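Notes from the Urkon data center open day, Mar 25, 2007

I have wanted to see the inside of a real hosting facility for years, so when Urkon opened its Flurport building to customers I signed up within the hour. We rent a small slice of a server there for our mail and two websites, and up to now it has been a login name and a monthly bill to me. Now it's a place with a door and a smell (warm dust and new carpet).

The group was bigger than I expected, 60 people in two batches, mostly folks who run IT for small offices. Our guide was Shahnaz Navaratnam, who looks after the network side and clearly loves it. She talked for nearly two hours without notes and never once sent a question off to the sales desk.

## The machine room

You go in through a double door, one side at a time, and then the noise hits you. I had read about hot and cold aisles but walking from one to the other is something else! The front of the racks is sweater weather. Around the back it's like standing behind a bus. There are 300 racks on the floor, not all of them full, and the newest rows are fed from overhead instead of through the raised floor. Shahnaz said the older rows will be moved over as leases come up.
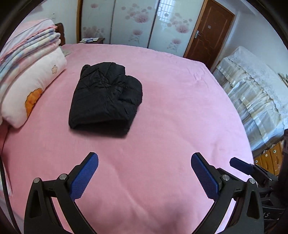
What really got my attention was how much of the room is now virtual machines. Urkon started consolidating in February, and one row that used to hold customers' separate boxes is down to a handful of hosts, with 700 virtual servers spread across them. She brought up the console on a cart and moved a running test server from one host to another while a ping ran in a second window. We lost one ping. Somebody behind me clapped, and I would have too if I hadn't been holding a coffee lid and a visitor badge.

## Power and cooling

The generators are out back in a fenced yard, 3 of them, and any two can carry the building. They are started under load every month. We didn't get to hear one, sadly. The battery room was a quick look through the glass, and the chillers are on the roof, where we weren't allowed to go.

I asked what worries her most and she said power per rack, straight away. Blade servers pack so much into one cabinet that the old cooling figures don't work anymore, and some cabinets have to be left half empty on purpose. I'd always pictured floor space as the thing you run out of.

## The talk afterward

Back upstairs there was a session by Ekanayake, the firm that writes the billing and control software. The product is called Flokano, and the idea is that you pay for processor time and storage by the hour. You ask for a server on a web page and it's ready in minutes. You give it back when you're done. For month-end reports, when our one poor machine crawls for two days, this would be wonderful.

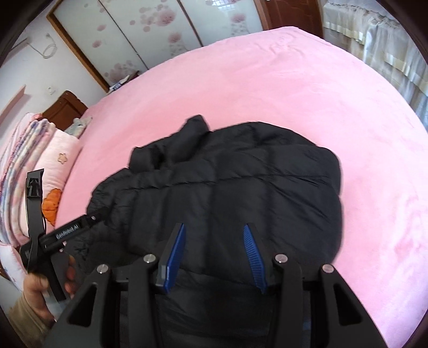

*Black puffer jacket on the pink bed cover*

There were good questions about where the data sits, who can read it, and what happens to your bill if a script runs wild over a weekend. The answer to the last one was a spending cap, which is planned but isn't in yet. I'd want that before I put anything of ours on it. Backups are also still up to the customer, and restoring one to a different host is a manual job for now.

I came home with a price sheet, a very loud ringing in my ears and a long list of things to try. If they run another day, bring earplugs, and wear something warm for the cold aisles. Parking is on the north side, and the entrance is the gray door past the loading dock.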